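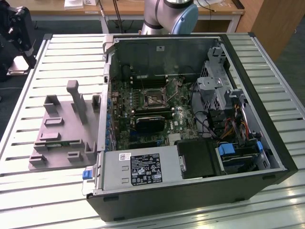
The voter outreach program in Cisternas Township spent its second grant payment between August and the first week of this month, and this report covers that period. The money went to three things: the mailing to lapsed registrants, the candidate forum series, and the records work the foundation asked us to add in the spring. The records work has moved more slowly than planned. The old canvass files are split across several office computers, and one of them is the black tower lying open on its side on the bench, with the processor socket empty and the green board still in the case. Said Bouazza is handling that part of the project and expects to report on the files separately.

Mailing. We sent 3886 letters to residents whose registration had lapsed or whose address no longer matched the county list. Printing was done by Gristen under the price agreed in the original budget. The letters gave the registration deadline, the office hours of the clerk, and a phone number. By the close of the period 530 people had called or written back. Most wanted to know whether they were still on the rolls. Some asked about absentee ballots, and we referred those calls to the clerk.

The second wave, to the Rarkow precincts, went out nine days late. The address file had duplicate households in it and had to be cleaned by hand. We have changed the order of work so that the file is checked before the print order is placed.

Forums. Two candidate forums for township supervisor were held by video, and one was held outdoors at Kalto Park with a limit of 60 people. All the candidates for supervisor took part in at least one. Questions were collected in advance and read by the moderator, Abdelghani Ouali. One campaign objected to the time limits after the first forum. We met with its staff, kept the two-minute answers, and added a closing statement of the same length for each candidate.

The library board forum has not been held. Two of the candidates could not agree to a date, and we do not now expect it to take place before the election. The funds set aside for it are unspent, and we ask permission to move them to translation of the precinct guide.

Precinct guide. The English text is finished and has been reviewed by the clerk's office for dates and locations. We plan a first run of 200 printed copies for the senior center and the food pantry, with the rest available online.

Spending is within budget on every line except postage. The receipts and the line-by-line statement are attached.

Submitted October 14, 2020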